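Notes on the Plollent planner, October release

The grasp planner and the arm controller now share a single clock. Until October each kept its own, and timing faults were traced by hand through two logs.
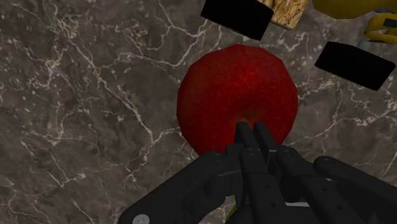 Colm Ní Chonaill
Software Lead, Manipulation Group, Duterholm

All trials are run in simulation before any code is passed to Flovemmont. The apple remains our reference object for contact checks, as its coarse mesh keeps the collision solver quick. The planner proposes 10 candidate grasps and discards those which would bring a finger link into the worktop - in most trials, almost 8 of them.

Perception is less settled. When the wrist turns, the arm may hide part of the worktop from a camera, and the tracker must hold its last estimate until the view clears. That interval is at present fixed at two seconds.

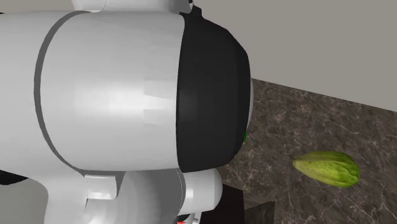 Kimie Sekiguchi has written to ask whether a fixed interval is wise, and would prefer one tied to joint speed. The change has been entered for the next release of Tam, our replay tool.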